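The arm that did not stop

Tistov had been teaching its two-armed robot to put shoes on display stands for most of the winter when, one morning in March, the right arm kept moving after the stop button had been pressed. A technician had two fingers between the gripper and the edge of a stand. They were bruised, and one nail was lost. The arm moved for less than a second, but it should not have moved at all.

The job is a dull one. Shoe shops change their displays often, and staff spend hours setting pairs straight on low stands. Tistov was hired by the retail group Tidetti to find out if a machine could do it overnight. The robot takes hold of a shoe, lifts it, turns it and sets it down beside its partner. Smart leather shoes are the hardest, as the leather is slippery and the buckles catch.
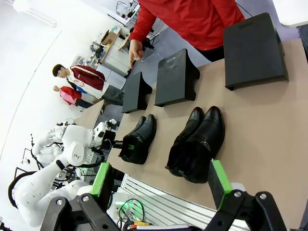

Two pairs of black shoes and three display stands, with grippers at work over the table.

By March the robot had made more than 2,000 placements, and people had grown used to standing close to it. Someone would stand behind the table, put stands back where they belonged and point out where the next pair should go. The rule was that the arms should be paused before any hand went past the back edge of the table. Senga Mowat, who ran the test floor, admits the rule had slipped.

"You'd reach in to straighten a stand between moves," she says. "It saved a few seconds. I did it myself. The button was right there, and we all thought of the button as the thing that kept us safe."

On the morning in question a shoe had gone down crooked. The technician reached in to move the stand, saw the right arm start towards him and shouted. A colleague hit the button. The left arm froze. The right arm carried on down, closed its gripper on the heel of the shoe and trapped his fingers against the stand. It stopped only when the force limit in the wrist was reached.

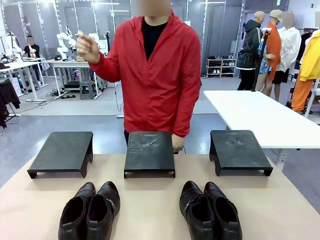 This page was last changed on October 13, 2019

Tistov shut the floor for 18 days and asked Ishbel Lindsay, an engineer at the safety firm Ahmadpour, to find the cause. She started with the button, which was sound. So was the wiring behind it. The fault was in how the stop signal reached the arms.

Each arm has its own controller, made by Genel. When the robot was put together, both controllers were set to listen for the stop signal over the same network. A few weeks before the accident, the right one had been swapped for a spare. The spare took its motion settings from a backup file and worked normally. The backup had been made before the shared stop was set up, so the new controller was not listening for it.

"It did everything it was asked to do, and nobody had asked it to stop," Lindsay says. "There was a test for this. You press the button with both arms moving and watch both of them. The test had been done when the robot was new. It was not done after the swap, and the swap sheet did not call for it."

She pressed the button 400 times over the following week, with the arms in different positions and at different speeds. With the old settings the right arm failed to stop every time. With the settings corrected, both arms stopped every time.

She did not think that was enough. Her report, which Tistov let us read in full, says a stop should not travel over the same network as everything else, and that a controller which cannot hear the stop signal should refuse to run. Tistov has now run a separate pair of wires to each arm. If the circuit is broken, or was never connected, the power to the motors is cut.
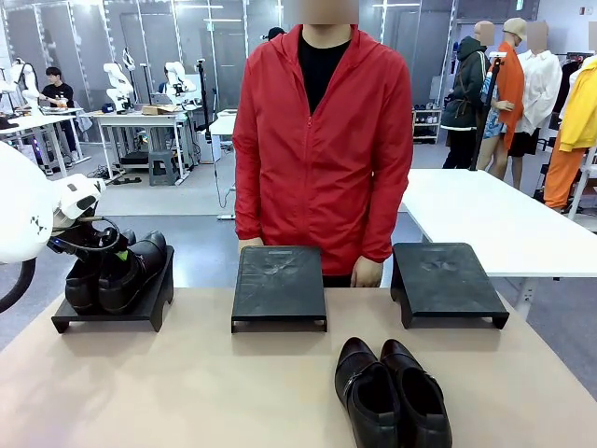 One pair on its stand, the second still on the tabletop.

Changing how people worked took longer. A light curtain across the back of the table was tried and dropped, as it tripped whenever a sleeve brushed past and staff began switching it off. Mowat replaced it with a hand-held switch. Whoever stands at the table while the arms are live has a colleague holding it down, and if the colleague lets go, the arms lose power. The top speed has been cut by half when anyone is inside the marked area. A job that used to take a morning can now run well into the afternoon.

The technician was back at work within the week and still works on the project. He asked us not to use his name. He said the fingers had healed, and that he would like the swap sheet to be shown to new starters along with the report.

Genel has added a warning to its software that appears when a controller starts without a stop signal. Lindsay welcomes this but points out that a warning can be clicked away, and wants it made into a lock. Genel says it is looking at the change.

Tidetti has kept the contract going. It wants 4,000 placements with no stop fault before the robot goes anywhere near a shop, and the count went back to nought after the accident. Both arms are stop-tested at the start of each shift, and again after any part has been changed. The results go in a paper book by the door, signed by two people.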